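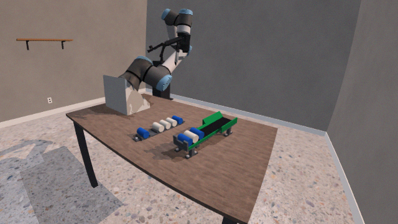
Slide 4: The sorting job

Leave it up for a bit. Let people look before talking.

Blue and white cylinders, a small fixture, a little green-railed conveyor. Simulated, all of it. Say so early, someone in Marville will ask.

Point out the gripper is holding nothing. Then ask the room how long a new hire would need to learn this job. (At Samatton they got a morning.)

The Altora numbers: 2,000 simulated runs, 253 failures. Don't let that slide by as a good score. On our floor that's a person walking over to fix it all shift long.

Then the real cell. 80 tries, and 8 of those needed a hand. Better than I expected, but those parts were clean and all one size. Ours come in oily and mixed.

Agbenyega line: they looked at the same kind of demo, bought nothing, and I think they were right for this year.

If asked about laundry or dishes: no. Rigid parts first. A towel is a much harder problem than a cylinder.

Next slide: what a stoppage costs us. Keep it under five minutes.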